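4.2 Puzzle structure and the feeling of being stuck

In the previous section we described how the four games in our corpus present their puzzles to the player. In the present section we look at how the puzzles depend on each other, and we ask if this structure can explain the moments when players stop making progress. Our starting point is the dependency chart, a drawing in which each puzzle is a node and each arrow means that one puzzle must be solved before the other one becomes possible. Such charts are well known among designers of point-and-click adventures, but they were seldom compared with the behavior of real players.

We made a chart for each game by playing it to the end two times and then checking the result against the script files, where these were readable. For Brokwood this gave 84 nodes, and for Drosiver it gave 42. The two games are therefore different in size, but they are close in playing time, because the puzzles of Drosiver are longer and often need a visit to several rooms. The other two games, Delorme and Ostska, lie between these values.

A chart can be wide or narrow. We call it wide when many puzzles are open to the player at the same moment, and narrow when only one or two are open. Brokwood is wide in its second chapter, where the player can walk freely on the island and can work on the boat, the innkeeper and the lighthouse in any order. Drosiver is narrow nearly from the beginning to the end. Its author has placed the inventory objects close to the point of use, so the player carries few things and seldom wonders what they are for.

We expected that players would be stuck for a longer time in narrow games, as there is no other puzzle to turn to. This expectation was only partly confirmed. We asked 50 players to complete the first two chapters of each game in separate sessions, without hints, and we wrote down each period in which the player visited rooms and clicked on objects but did not change the state of the game. A period was counted when it lasted more than 400 seconds. In the text below we call this a stall.
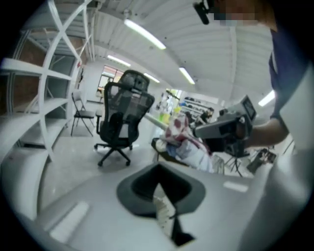
Figure 3. View of the room, with white shelving on the left side.

Stalls were fewer in Brokwood than in Drosiver, but they were longer. When players of Brokwood were stuck, they did not return to one place. They walked through the whole island again and tried each object on each person, and in the interviews several of them said that they did not know any more which problem they were trying to solve. In Drosiver, the players knew very well where the problem was. They were annoyed by it, but they looked at it more carefully, and the solution was found in most cases after one more visit to the room.

Delorme shows a third pattern. Its chart is wide, but the dialogue reminds the player of the open problems: the main character has a notebook, and she makes a comment on it when the player has been walking for a while -- usually a dry one. We found about half as many stalls as in Brokwood. The notebook gives no solution. It only repeats the goal in other words, and it seems that this is enough for many players.

For Ostska the results are difficult to interpret. Two of its puzzles depend on a timer which is not shown on the screen, and a player can do the correct action too early and receive the same answer as for a wrong action. Almost all long stalls in this game came after such an event. We have kept these stalls in the tables, but we do not use them in the comparison of wide and narrow charts.

It must be said that the chart does not contain everything. It does not show the distance between rooms, the quality of the writing, or how well an object can be seen against the background. In Brokwood, one rope has nearly the same color as the floor behind it, and it was missed by many players. On the chart this rope is an ordinary node like the others. We return to the question of visibility in Section 4.3, where the hotspots of the four games are compared by size and by contrast.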